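홈 | 회사 소개 | 조리대 상판 | 시공 지역 | 관리 안내 | 오시는 길

분류: 회사 소개 > 우리 공방

플루르크베르크 석재공방 소개

플루르크베르크(Flurkberg) 석재공방은 로더포트(Loderport)에서 주방 조리대와 세면대 상판, 창턱, 계단 디딤판을 제작하고 시공하는 회사입니다. 천연 대리석과 화강석을 주로 다루며, 가정집 주방이 전체 작업의 대부분을 차지합니다. 현재 직원은 18명이고, 제작장과 전시장은 같은 부지 안에 있습니다.

공방의 시작

대표 우라니아 사란티스(Ourania Sarantis)는 그론햄(Grornham)의 묘석 작업장에서 글자 새기는 일을 배웠습니다. 이후 건축용 석재로 분야를 옮겨 로더포트 항구 근처의 창고 한 칸을 빌려 공방을 열었습니다. 처음에는 직원이 세 명이었고, 절단기가 한 대뿐이어서 낮에는 자르고 저녁에는 손으로 연마했습니다. 초기 주문은 대부분 오래된 집의 창턱과 문지방 교체였습니다. 주방 상판은 창턱을 맡겼던 고객이 부엌도 같은 돌로 해 달라고 요청하면서 시작한 품목입니다.

창고가 좁아진 뒤에는 문을 닫은 케틀러(Kettler) 제재소 건물을 인수해 옮겼습니다. 원판을 세워 둘 만큼 천장이 높고, 화물차가 건물 안까지 들어올 수 있습니다. 제재소 시절의 저울과 사무실 문짝은 그대로 쓰고 있습니다. 지역 주민 중에는 아직도 우리를 '케틀러 자리 돌집'이라고 부르는 분이 많습니다.

원판 고르기

천연석은 같은 채석장에서 나온 것이라도 판마다 무늬와 색이 다릅니다. 작은 견본만 보고 결정하면 설치 후에 생각과 다를 수 있으므로, 조리대를 주문하시는 분께는 계약 전에 원판을 직접 보시도록 안내합니다. 창고에는 현재 167장의 원판이 있습니다. 고르신 판에는 이름표를 붙여 따로 보관하며, 재단 위치도 함께 정합니다. 무늬가 이어져야 하는 ㄱ자 조리대는 판 위에 본을 대고 이음매 자리를 먼저 확인합니다.

어두운 색 대리석은 최근 문의가 늘어난 품목입니다. 붉은 기가 도는 나무 바닥이나 차분한 올리브 계열의 벽과 함께 쓰는 경우가 많습니다. 다만 어두운 면은 물자국과 산성 얼룩이 밝은 면보다 눈에 잘 띕니다. 레몬즙이나 식초를 자주 쓰는 주방이라면 유광보다 무광 마감을 권하고, 사용량이 아주 많은 곳에는 화강석을 함께 보여 드립니다.

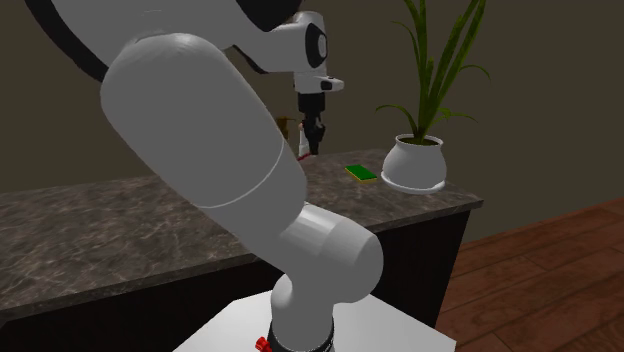
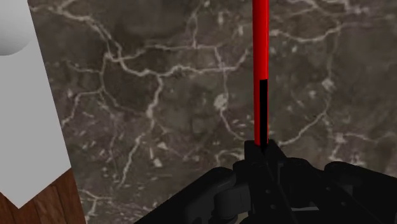 어두운 대리석 상판

실측과 제작

실측은 하부장 설치가 끝난 뒤에 합니다. 도면 치수만으로는 재단하지 않습니다. 오래된 집은 벽이 직각이 아닌 경우가 많고, 하부장 높이가 조금만 달라도 상판에 무리가 갑니다. 실측 담당자가 방문할 때 싱크볼, 수전, 가열기구의 모델명을 알려 주시면 타공 위치를 그 자리에서 확정합니다.

재단한 판은 물을 뿌리며 단계별로 연마하고, 모서리는 손으로 마무리합니다. 기본 모서리는 살짝 둥글린 형태이며, 경사형과 반원형도 가능합니다. 제작이 끝나면 표면에 침투형 보호제를 바르고 하루 이상 둔 다음 출고합니다. 실측에서 설치까지는 보통 3주가 걸립니다. 8월에는 제작장이 여름휴가로 두 주 동안 쉬므로 일정에 여유를 두시기 바랍니다.

설치와 사후 관리

설치는 우리 직원이 직접 하며 외부 업체에 맡기지 않습니다. 기존 상판 철거는 별도로 신청하실 수 있습니다. 엘리베이터가 없는 건물은 계단 폭을 미리 재어 두고, 필요하면 판을 나누어 제작합니다. 이음매가 생기는 위치는 반드시 사전에 동의를 받습니다.

이음매와 접착 부위는 5년간 보증합니다. 사용 중 생긴 얼룩이나 작은 이 빠짐은 보증 대상이 아니지만 유상으로 수리해 드립니다. 보호제는 사용량에 따라 해마다 다시 바르는 것이 좋습니다. 평소에는 중성세제를 묻힌 부드러운 천으로 닦고, 뜨거운 냄비 밑에는 받침을 쓰십시오.

남는 돌

재단하고 남은 조각은 버리지 않고 크기별로 모아 둡니다. 작은 선반이나 도마, 화분 받침을 만들 분은 제작장 입구의 선반에서 골라 가시면 됩니다. 가격은 조각에 적혀 있습니다. 그론햄 직업학교의 석공 과정에도 연습용으로 보내고 있습니다.

방문 안내

전시장은 예약 없이 보실 수 있습니다. 원판 창고는 지게차가 다니는 곳이라 직원이 동행해야 하니 미리 전화해 주십시오. 주방 도면이나 손으로 그린 치수 메모를 가져오시면 그 자리에서 대략의 견적을 내 드립니다. 주차는 건물 뒤편 마당에 하시면 됩니다.

최종 수정: 2023년 3월 9일

공유 5 | 댓글 3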